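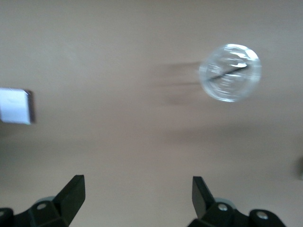
Natnael Gebremichael reckons you can't get a clear plastic lid properly clean without a specialist spray, and he has told me so more than once. I don't believe it. I've tried the Zaltik one and it left the same bloom round the rim as washing-up liquid does when you use too much of it.

What I do now, for clear lids, small dishes and anything else see-through:

Clear a plain, pale surface first. A patterned worktop hides every smear, so you think you've finished and you haven't.

Run warm water, not hot. Add one drop of washing-up liquid. One. The bottle will tell you to use a squirt, but then the bottle is sold by people who want you to buy another.

Wipe the flat part in straight lines with your fingers or a soft cloth, then go round the rim. Grease collects in the rim – a cloth folded to a point gets in there.

Rinse for 22 seconds under the tap, both sides. I have timed it. Less than that and the streaks come back.

Stand it on edge to drain. Laid flat it dries with a ring.

Tilt it towards a window and look along it. If you find a fine line, try a fingernail. If it catches, it's a scratch and no amount of Plemadeck polish will shift it, whatever the label promises.

Vinegar is fine for limescale. On grease I found it did nothing much.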